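4. Primeira limpeza da alcatifa e dos estofos

Este capítulo explica como preparar e usar o extrator Tekier numa sala com alcatifa e móveis estofados. Leia primeiro o capítulo 3 (montagem do depósito e da mangueira). Se a sua máquina veio da Norurgate sem o bico estreito, pode fazer todos os passos, menos os da secção 4.4.

4.1 Antes de começar

1. Aspire a alcatifa a seco, duas vezes, em direções cruzadas. O extrator não substitui o aspirador. O pó que fica nas fibras transforma-se em lama com a água e é muito mais difícil de tirar.

2. Afaste os móveis leves. Os móveis pesados podem ficar no lugar, mas ponha um quadrado de plástico debaixo de cada pé. Os pés de metal deixam ferrugem na fibra molhada, e os de madeira escura podem largar tinta.

3. Retire as almofadas soltas e veja a etiqueta de cada uma. O código W permite água. O código S pede só solvente: não use o extrator nestas peças. O código WS permite os dois. O código X permite apenas aspiração.

4. Faça o teste da cor. Molhe um pano branco com a solução já diluída, encoste-o a um canto escondido e espere 5 minutos. Se o pano ficar com cor, pare e contacte a assistência.

Nota: o teste deve ser feito em cada tecido diferente, também quando os tecidos parecem iguais. Duas poltronas do mesmo modelo podem ter sido forradas em anos diferentes.

4.2 Preparar a solução

1. Encha o depósito de água limpa até à marca inferior, com água morna da torneira. Não use água a ferver.

2. Junte o detergente Burkico na proporção de 80 ml por depósito. Para estofos use metade.

3. Feche a tampa e rode o depósito devagar, sem agitar. A espuma que se forma dentro do depósito entra na bomba e corta a pressão.

CUIDADO: nunca misture o detergente com lixívia ou com amoníaco. Abra uma janela durante o trabalho.
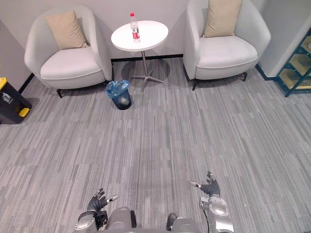 4.3 Limpar a alcatifa

1. Comece no canto mais afastado da porta e trabalhe em recuo, de modo que não precise de pisar a parte molhada.

2. Aperte o gatilho e puxe a escova para si, num movimento lento e direito. Uma passagem de um metro deve demorar o tempo de contar até cinco.

3. Solte o gatilho e repita a mesma linha, só com aspiração. Faça 2 passagens secas por cada passagem molhada.

4. Sobreponha cada linha à anterior na largura de dois dedos. Sem esta sobreposição aparecem riscas claras e escuras quando a alcatifa seca.

5. Esvazie o depósito de água suja quando a boia subir. O motor muda de som neste momento — fica mais agudo — e deixa de aspirar. Não é avaria.

Nota: numa alcatifa de pelo curto, as marcas da escova seguem o sentido do movimento. Se quiser que fiquem todas iguais, faça a última passagem sempre na mesma direção.

4.4 Limpar os estofos

1. Monte o bico estreito e rode-o até ouvir o clique.

2. Trabalhe de cima para baixo: primeiro o encosto, depois os braços, e no fim o assento.

3. Nas costuras com vivo, passe o bico ao longo da costura e não através dela. O cordão interior absorve muita água e demora a secar.

4. Não pare a meio de um painel. Se precisar de interromper, acabe primeiro até à costura mais próxima.

5. Ponha as almofadas a secar em pé, com ar dos dois lados, e vire-as uma vez. Não as coloque em cima de um aquecedor.

CUIDADO: não use o bico em enchimento de penas. A água junta as penas em bolas, e o enchimento perde a forma.

4.5 Secagem

Deixe a porta aberta e, se tiver, ligue um ventilador Rowbotham ou semelhante virado para o chão. A sala pode ser pisada com meias limpas após duas horas. Os móveis só voltam ao lugar quando as costas da mão, encostadas à alcatifa, não sentirem frio.

Com tempo húmido, como é normal em outubro, a secagem pode passar para o dia seguinte. Deixe os quadrados de plástico debaixo dos pés dos móveis durante todo este tempo.

4.6 Depois do uso

1. Desligue a ficha da tomada.

2. Lave os dois depósitos com água limpa e deixe-os abertos.

3. Retire os cabelos e os fios da escova com a mão. Não use faca.

4. Aspire um copo de água limpa para lavar a mangueira, e pendure-a sem dobras.

Se aparecer o código 86 no visor, o filtro está molhado ou mal encaixado. Veja o capítulo 6.

Texto: Tùng Quan. Verificação técnica: Garba Adebisi.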